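Softened water but still getting scale at kitchen sink
Water treatment and plumbing > Softeners

brassolive
Posted in April

Moved in last autumn to a house in Cundirham with a Greludura softener under the stairs. 12 litres of resin, single cylinder, metered valve. The water company gives hardness for our postcode as 200 mg/l as calcium carbonate. The valve is set to regenerate after 2000 litres and the household is four people.

Upstairs everything is as expected. Shower glass wipes clean, the kettle (filled from the bathroom for a fortnight as an experiment) has no deposit. Downstairs the kitchen mixer furs up at the aerator and anything that dries next to the sink ends up with a white film, plastic especially. The film comes off with vinegar, so I am assuming carbonate and not salt.

Bypass valve is closed as far as I can tell. Salt level is fine and goes down. What have I missed? Kitchen sink end of the worktop.
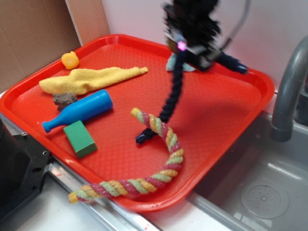
valve_seat
Is the kitchen cold tap on the softened side at all? Most installs leave it on the raw main so there is a hard drinking supply. In that case you are describing a system that works as designed. Trace the pipe from the stop tap and see whether the kitchen tee is before or after the softener.

brassolive
I did check that. There is a separate small drinking tap on the raw main. The mixer cold is teed off after the softener, or at least the pipe that goes in that direction is. It disappears behind the units for a good part of the run.

greyflux
"Goes in that direction" is doing a lot of work there. Get a test kit and measure at the tap. A Klinhom drop kit is cheap and good enough for this. Strips are too coarse to tell slightly hard from quite hard.

Sample these separately:
Drinking tap
Kitchen mixer, cold only
Kitchen mixer, hot only
Bathroom basin, cold only
Sample port on the softener outlet if you have one

Run each one for a couple of minutes first. Take them all on the same evening, and not straight after a regeneration.

saltblock_58
I'd look at the settings before buying anything. 2000 litres between regenerations is too long for 12 litres of resin. The fitter probably left it on a default. Halve it.

greyflux
Disagree. 2000 litres at 200 mg/l is 400 g of hardness to remove. 12 litres of ordinary resin at a moderate salt dose will take more than that and leave a reserve. Halving it doubles the salt use and the waste water for no gain. In any case an exhausted bed would give hard water upstairs as well, and the OP says upstairs is fine.

saltblock_58
On paper, yes. Published resin capacity assumes new resin and a correct brine draw. Nobody has said how old this unit is. I have opened plenty where the injector was half blocked and the bed was getting a fraction of the brine it should have.

greyflux
All true, and all of it would show at the bathroom basin too.

brassolive
Kit arrived. Results, all cold unless stated:

Drinking tap: 200 mg/l, agrees with the water company
Softener outlet: colour changes on the first drop, so effectively nil
Bathroom basin: same, nil
Kitchen mixer, hot: nil
Kitchen mixer, cold: well short of the raw main but clearly not soft

I repeated the last one in the morning and it was higher than the evening before. I would not have expected it to move.

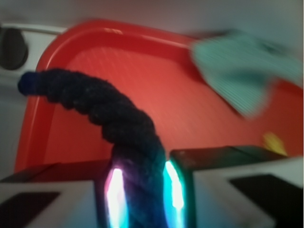
The morning sample was taken at 6 am before any other tap had been opened, after a two minute run. The evening one was taken with the washing machine filling. If it matters, the washing machine is on the same branch as the mixer cold, after the point where the pipe goes behind the units.

valve_seat
It matters. A reading in between, which moves with demand, means two supplies are mixing somewhere on that branch. Either the old raw feed was never capped and still joins behind the units, or there is a cross-connection at the tap. What sort of drinking tap is it? If it is a three-way tap with the filtered supply through the same body, a worn cartridge can let one side pass into the other.

brassolive
Separate tap, own spout, own hole in the sink. No shared body.

valve_seat
Then it is the pipework. Close the isolator under the mixer cold, disconnect the tail, put a bucket under it, shut the softener outlet valve and open the isolator. If you still get flow, there is a raw feed joining downstream of the softener. Should take ten minutes.

saltblock_58
Also shut the bypass fully when doing that, otherwise the result means nothing. And I would still check the injector.

brassolive
Done this afternoon. Softener outlet shut, bypass shut, isolator open: steady flow at the tail. Less than full bore but it did not stop. Tested it and it is raw water at 200.

I took the plinth and the back panel out of the sink unit. There is an old 15 mm copper line coming up through the floor with a gate valve on it, joined to the mixer branch with a compression tee. The gate valve was turned off. It does not seal.
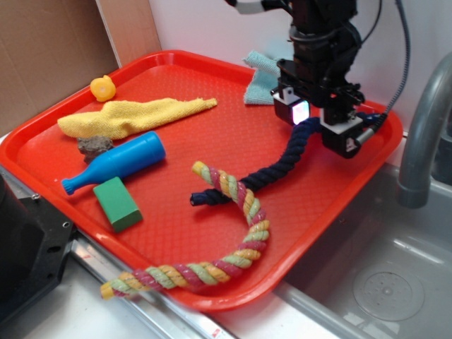

Red tray by the sink, duck at the back and the yellow towel still on it.

valve_seat
Old gate valves rarely seal after years in one position. Do not replace it with another one. Cut back and cap it, and cap it close to the tee so you are not left with a dead leg.

greyflux
Agreed on the dead leg. As close to the live pipe as the fitting allows.

Then retest the mixer cold before you touch any of the softener settings.

brassolive
Merchant in Darunton has the stop ends in stock. Will cap it and post the reading.

saltblock_58
Post the manufacturing date off the valve head as well please.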